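Slide 7. Why we started with the kitchen

Good morning again. Before the break I covered the ordering side at Gullard. Now the part people ask me about most, which is wood care in a rented kitchen.

When we took over the Hultthorpe site in January we had 209 items on the inventory and no written care routine for any of them. Knives went out to be sharpened twice a year. The boards got a wipe and went back on the shelf. Several had split along the glue lines by spring.

Slide 8. Let this one sit for a moment.

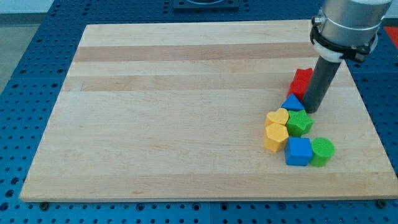

Maple board, glued strips, two of them darker than the rest.

Go through the routine slowly, people write it down. Wash by hand, both faces. Stand the board on its edge to dry overnight. Oil once a month, food-grade mineral oil, and wipe off the extra in the morning. Never the dishwasher.

Cost. We spent over 500 dollars on replacement boards in the first year. A year of oil and cloths came to 200. Mention that Laing had similar results with the same routine.

Slide 9. Training

New staff at Cerance get 2 short sessions, one on washing and one on oiling. The sheet by the sink did more than the sessions did. Hand out copies now.

Take questions, then go to slide 10, storage.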